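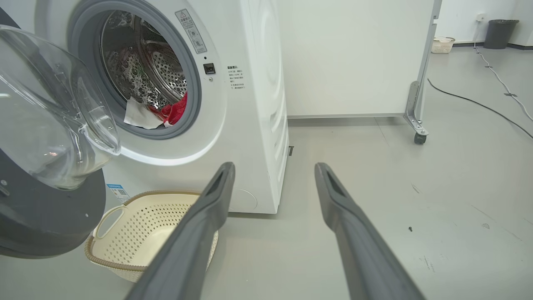
Laundry room check - front loader and surrounding area
Tisach House, ground floor laundry
Checked by: Trinidad Macapagal
Date: 13th March
Next full check: August

Marks used: OK / Watch / Fix

1. DOOR AND GLASS

Door opens all the way and stays put - OK
Hinge firm when the door is lifted gently by its edge - OK
Glass free of chips and cracks - OK
Latch clicks on first push - OK

Comment: Really happy with this door. Last August it needed a hip bump to close, and Rogelio Panganiban got it sorted with a new catch and a lot of patience. I opened and shut it 20 times in a row and it clicked every time! Please keep being kind to it. No leaning on the open door when you reach in, and no hanging wet towels over it.

2. RUBBER GASKET

Wiped clean, including the fold at the bottom - OK
No tears or hard spots - OK
No coins, hairpins or buttons in the fold - Fix (done during check)
No black spots or musty smell - Watch

Comment: One hairpin and a shirt button, both in the bottom fold. The button is on the windowsill if it's yours. There is a tiny patch of gray at the back of the fold that came off with a damp cloth and a dab of dish soap. I'd love for us to stay ahead of it, so after the last load of the day pull the fold back, wipe it dry and leave the door ajar. It takes less time than finding your other sock.

3. DRUM

Spins freely by hand, no scraping - OK
Holes clear of lint and threads - OK
No rust marks or sharp edges - OK
Emptied after each load - Watch

Comment: The drum is in lovely shape for a machine that does this much work. Run your fingertips round the inside once in a while (machine off, of course) and you'll feel any rough spot long before it snags a sweater. Small things like to stick to the top of the drum after a fast spin, so give it a turn by hand before you walk away. And check for red things hiding in white loads! Tsung-han Tu now owns 4 pink undershirts and has been very good about it.

4. LABELS AND NOTICES

Warning label by the door stuck down and readable - OK
Printed notice on the front panel readable - OK
English copy of the Chinese text on the wall - Fix

Comment: The English sheet has gone soft and curly from the steam. Tsung-han has offered to write out a fresh one, checking it line by line against the labels on the machine, and Makis Deligiannis will put it in a plastic sleeve. Please leave the stickers alone when you wipe down the front. A damp cloth is fine, scrubbing pads are out.

5. FILTER AND DRAIN

Filter cover closed flush - OK
Filter cleaned this month - Fix (done during check)
No drips under the cover after a full cycle - OK
Drain hose seated, no kinks - OK

Comment: My favorite job, and I mean that. You get such a satisfying wad of fluff! Switch off and unplug first, let any hot water cool, then put the shallow tray and an old towel down before you turn the cap. Go slowly and let the water come out in stages. Screw it back until it stops, then run a short rinse and look for drips.

6. POWER AND WATER

Plug and cord undamaged, plug not warm after a cycle - OK
No extension cord or power strip in use - OK
Supply hose free of bulges - OK
Shutoff valve turns by hand - Watch

Comment: The valve turns but it is stiff. Reynaldo Galang will look at it when he brings his tools over. Everyone who uses this room should know how to turn it off, so try it once and tell me if you can't.

7. FLOOR, BASKETS AND WALKING SPACE

Floor dry, no soap spills - OK
Machine level, no rocking - OK
Clear path from the machine to the doorway - Watch
Baskets free of cracks and split handles - OK

Comment: The plastic baskets are holding up so well. The holes in the sides let damp things breathe, and they rinse clean in the shower in no time. Load and unload with one right in front of the machine if you like, it saves your back, but slide it against the wall when you're done. Full baskets should be light enough to see over when you carry them.

8. SOAP AND SUPPLIES

Detergent closed and on the high shelf - OK
Bleach kept apart from other cleaners - OK
Measuring cup with the detergent - Fix

Comment: The cup has wandered off again. Until it comes home, go easy on the pouring.

STILL OPEN

English label sheet - Tsung-han and Makis
Stiff shutoff valve - Reynaldo
Measuring cup - whoever finds it
Gasket wipe after last load - all of us

Signed: T. Macapagal
Seen by: R. Panganiban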